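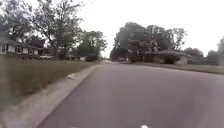

Perham Public Works – Streets & Sidewalks Desk

Ticket: Runtime on the Kuvano rover doesn't match the planning sheet, and I need to know what to order
Opened: Aug 21, 2024
Status: Waiting on purchasing
Submitted by: Hayley Greenwood

Hi all, me again! I'm trying to finish the equipment request for next year and I'm stuck on the battery line, so I'm putting it here where Necati can see it and so I stop sending myself sticky notes.

The planning sheet says we get 50 minutes of driving per pack on flat asphalt. I built the whole budget on that (one rover, one pack, one spare, done by lunch). Then I went through the July drive logs and we're coming back to the van a lot sooner than that. The residential streets are the easy part of town for us, too. Long runs of plain asphalt with lawns on both sides and no lane markings to deal with, so if the sheet is going to be right anywhere it ought to be right there.

What I need out of this ticket is a number of packs. The Ulier quote has them at $1,774 each, which I did read twice, and I don't want to ask for two extra if the real answer is a settings fix. I also don't want to ask for none and then be back in front of the budget people in January with my hand out.

What I've tried so far

1. Charged both packs overnight on the shop outlet and swapped them. Same short runs with either one, so I don't think it's a single bad pack.

2. Checked tire pressure. The left rear was a little low. Filled it, no real change.

3. Turned off the live video upload and let it save to the card. This helped some! I don't have a clean before-and-after though, as I changed the route that same morning (my fault, I know).

4. Looked at the speed profile. It was on the default, and I left it alone because the sheet says its numbers are for the default.

5. Called the Ulier help line. Very nice person, read me the same sheet I already have.

The other thing I wonder about is the curbs. The sheet assumes you drive straight and stay put. Our route has it following the gutter so we can log concrete damage, and where the street bends it does a lot of little steering corrections to hold its distance. The bends are also where a good bit of the cracking turns up, so I can't just tell it to skip them. That's half of what we bought the thing for. 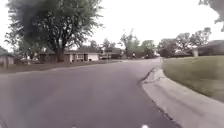 Necati Demirtaş: Before you price any packs, look at the reserve setting. It ships at 20 percent, and the rover calls itself empty when it hits that. The planning sheet runs the pack all the way down, so you're comparing two different things. I wouldn't lower the reserve either, you want enough left to get it back to the van. For the budget I'd plan on the short runtime and buy to that. Also, have you asked Güler for a quote? They carry the same pack and they'll sometimes hold a price through the fall.

Hayley again. Okay, that explains a big piece of it, thank you! I had no idea the reserve was even in there. It's under Power, then Return Behavior, for whoever reads this next. Ours is on 20 like you said and I'm leaving it.

It still doesn't cover the whole gap. I think the gutter following is eating the rest, and I'd like one clean test before I sign anything: same street, same pack, upload off, once down the middle and once along the curb. I'll need a second person to walk with it, so if anybody has a free morning please grab me.

Where the request stands for now:

Spare packs: one extra, maybe two depending on the test. The draft says one.

Second charger: yes. Two packs sharing one charger is silly once you've stood there waiting on it.

Extended service plan: leaving it off. It covers shipping and labor but not batteries, and batteries are what I'm worried about.

Second rover: Necati, I know you want it. I've put it on its own page as a later item so it doesn't drag the small stuff down with it. With nearly 19 streets still on the survey list I can make a decent case, but I'd like to make it with runtimes I trust.

I've emailed Güler for a price on the pack and the charger together and will paste their quote into this ticket. Please leave it open until the curb test is logged.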